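The Long Life of a Short Sock

My grandmother owned 20 pairs of wool socks and, as far as I know, never bought one of them. She knitted them, wore them through at the heel, darned the heel, wore through the darn, and darned that. By the end the original sock was mostly a rumor.
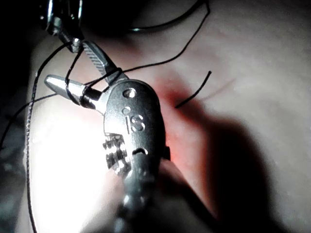

Ferulby Mending Club

I own a great many more socks and have the repair skills of a houseplant. So last May I began going to the mending table above the hardware store in Ferulby, where Eero Ikonen teaches darning to people who should have learned it from somebody at home. He charges six dollars and lends you a wooden mushroom. 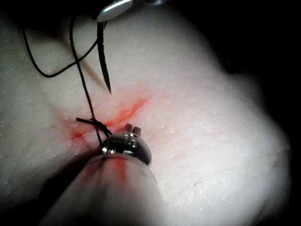 Darning is weaving with worse lighting. You lay threads one way across the hole, then go over and under them the other way, and the trick is to start well outside the damage, where the wool is still sound. My first patch hugged the edge and came away in one tidy disk. Color is the other argument. Black thread on an off-white surface hides nothing, and Eero thinks that's fine. Hanyu Peng, who sits across from me and matches her yarn by daylight, thinks it's a cry for help.

She may have a point. I wore my orange-on-gray heels to a dinner where shoes came off at the door, and the host offered me slippers twice.

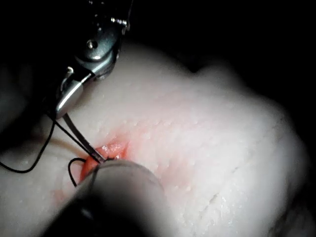 6 min read

The sums don't flatter anyone. A decent pair from Sastry costs me 30 dollars, and my last repair took two evenings and a skein that cost nearly as much. I could have bought new ones and watched a movie. Instead I have a lump under my left heel and strong opinions about needle size (go bigger, and keep the point blunt).

Still, the drawer is thinning out. I've stopped buying the bargain packs, which go at the toe before they've been properly introduced to a shoe. The lump has flattened with washing, and Eero has started me on elbows.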